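any print that came through the town had already been cut once, and sometimes twice, by the time it reached Rorley. We went in expecting this to be a nuisance for the study. It became the part we most enjoyed working on. The intermission in a touring comedy is usually treated as a break in the film, a time for tea and a stretch. In the notebooks kept by Leandro Godoy, who ran the projector at the Oshima Hall, it is a place where the story can be bent, and he bent it with great care.
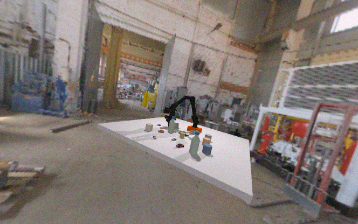 3.2 Where the Intermission Falls

The film Okon is the clearest case we have. Its printed reels put the break right after the wedding quarrel, when the two brothers have stopped speaking and the goat has been sold. Godoy moved it. At the Oshima Hall the lights came up before the sale, with the buyer still at the gate and the price still being argued over. His entry for the first showing reads only "stop at gate, loud lobby." We love this entry. In four words it tells us that he was listening to the lobby, and that he took the noise out there as a sign that the story was still going on.

Clilterley kept to the printed break, and its house log for the same month, July, gives us a fair comparison. The two halls were close in size, with up to 200 seats filled on a good night, and they shared a single print that traveled between them by bus. The Clilterley log is a tidy document. It marks late returns after the break, a small thing that turned out to be very useful to us, and it marks them in large numbers for Okon. Godoy marks late returns too, and for the same film he has almost none. Other things could explain the gap (the Clilterley lobby was farther from the seats, and its snack counter was slower), and we take these up in Section 5. Even so, the pattern holds across the other comedies in the set, and it weakens when we turn to the melodramas.

Why should a family comedy care so much about where it stops? Our reading is that these films run on small bargains. Someone wants a goat, a bicycle, a room with a window. The jokes pile up while the bargain is open and thin out quickly once it closes. A break placed after the bargain sends people out with a finished story in their hands, and they have to be won back. Place it earlier and they go out arguing about what the goat is worth! Several of the people we talked to could still recall the price the buyer offered, and a few were still annoyed by it.

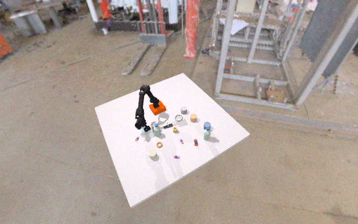

Figure 3. Simulated tabletop with robot arm and pale green bottle.

The notebooks also change how we think about the second half of Okon, which reviewers of the time found slow. Seen with the printed break, it does open on a long, quiet stretch: the empty pen, the mother sweeping, the younger brother counting his money on the step. With Godoy's break, those same shots arrive after the sale has played out, and they work as a rest. Nothing in the film has changed except the point at which people stood up. We find this a wonderful argument for treating the hall as part of the text, and it costs the film itself nothing.

One caution is needed. The notebooks run to 2,000 entries, and most are far less chatty than the one quoted above. Many give a reel number and a time and leave it there. We coded an entry as a moved break only when the reel number and the time both disagreed with the printed sheet, so a break shifted by a minute or less would escape us. Section 4 sets out the coding in full and returns to the melodramas, where Godoy almost always left the printed break alone.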